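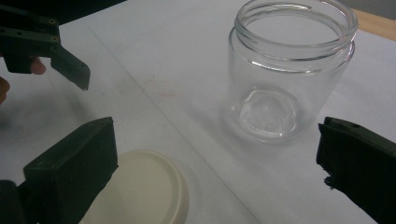 June, bench 2, morning. The question for this week is whether closing a screw-top jar belongs on the list of chores we tell Tovham we can do, or on the list we tell them we can't do yet. I have been going back and forth on it. Picking up a lid is easy to write down as one step and it is really three: get under the rim, turn the lid over if needed, and arrive over the threads level. The jar is clear glass, empty, with a wide body and a thick threaded neck, and the lid is the plain cream one, lying flat with its top face up, so the turning-over step drops out. That is the kindest starting pose we have. The raised outer rim on the lid is the only feature a flat finger can use, and it isn't much of one. The white top has a faint seam running across it diagonally, and I want to keep lids off that line for now, as a lid edge dragged across it could catch and spoil the comparison between poses.

Background for whoever reads this later. Tovham asked for a yes or no on four kitchen jobs: load a rack, wipe a counter, fold a dish towel, close a jar. The first two I would say yes to with conditions. Towel is a no. Jar is the open one, and it matters more than it looks, as the same motion covers paint cans with screw caps, glue bottles, parts jars, and most of what sits on a shop shelf. The Kershaw shop wants the last of these in particular. Their fastener jars get left open at the end of a shift and a person goes down the row closing them.

Demonstrations on hand as of this morning: 3186 across all tasks, of which 800 are lid work of some kind. I went back through the lid set looking at where the policy comes apart on replay. Notes in no special order:

Approach. Fine. The arms get to the jar and to the lid without trouble from any start pose inside the taped area. Glass does not seem to bother it much when the light is overhead. It does bother it when the side lamp is on, and the approach then ends short of the wall. Side lamp stays off until we have data with it on.

Lifting the lid. The weak point. A person doing this by hand puts a fingernail under the rim and doesn't think about it. With flat jaws the choice is to pinch across the diameter, which needs a wide opening and leaves little margin, or to slide the lid to the edge of the table and take it from below. The demonstrations mix both. I think this is a mistake and I said so when we started collecting. The policy now begins a slide, changes its mind, and pinches at air.

Seating. Better than expected if the lid arrives level. If it arrives tilted, the first turn cross-threads and nothing in the policy knows this. It keeps turning, stalls, lets go, and counts itself done. A closed jar and a cross-threaded jar look nearly the same from the wrist.

Turning. Short strokes with a regrip between them. Slow, but it gets there. Holding the jar still with the second arm is necessary. Rubber mat under the jar helped in the Clukuvden runs, but a kitchen counter doesn't have a rubber mat on it, and I don't want to report a number that depends on one.

Test from yesterday afternoon, for the record: 100 trials, lid flat and top up, jar upright, no mat, one operator resetting between trials. I scored a trial as closed only if the jar could be picked up by the lid. By that measure it is well short of anything I would put in front of a customer. By the softer measure, lid on the jar and not falling off, it looks respectable, and I expect somebody will want to quote the softer one. Please don't. A lid resting on a jar of screws is an open jar.

Pads. Check the inner faces of all fingers before each session, not once a day. When the padding starts to fray, the contact patch moves and the pinch comes in crooked, and we then spend an hour blaming the policy. Spares are in the second drawer, under the calipers. Cut them a little short of the finger length; the last batch overhung and the overhang is what peels first. Table gets wiped down at the same time. Isopropyl takes off the reddish marks if they haven't been left too long.

Comparison with a person. I timed myself, not seriously. One hand, other hand steadying, a couple of seconds without hurry. The machine takes long enough that I had time to write the line above this one. Speed is not what worries me, though. For the Kershaw job it could run all night and slow would be fine. What worries me is that it can't tell a bad close from a good one, so a person still has to walk down the row and check every jar, and at that point they may as well close them.

So the position for now:

Yes, with conditions: placing a lid loosely on an upright jar, lid starting flat, overhead light only.
Not yet: threading and tightening without a check.
No: lid starting upside down, lid leaning on something, lid smaller than the ones we have.

Next steps. Pick one way of lifting and throw the other out of the training set. I vote for the pinch, as the edge slide assumes an edge within reach and the Brurkarville counter layout doesn't have one on the working side. Collect a new block of 4 short sessions, pinch only, with the lid moved around the jar so it isn't always on the same side. Add a tug at the end of every demonstration – lift the jar a little by the lid, set it back down – so that the check becomes part of the task and we have something to learn from when it fails. We should record some deliberate bad closes too, labeled as such.

Open question, no answer yet: whether a quarter turn backward before turning forward, the way people do it to find the start of the thread, can be learned from the demonstrations we have. I looked for it in the lid set and found that hardly any of the operators do it with the hand-held grippers, though they all do it with bare hands. Could be the grippers hide the small drop you feel when the threads line up. Will try it myself after lunch and write down whether I can feel it.

Draft reply to Tovham goes out once the pinch-only block is in. Leave the jar row in their table blank until then.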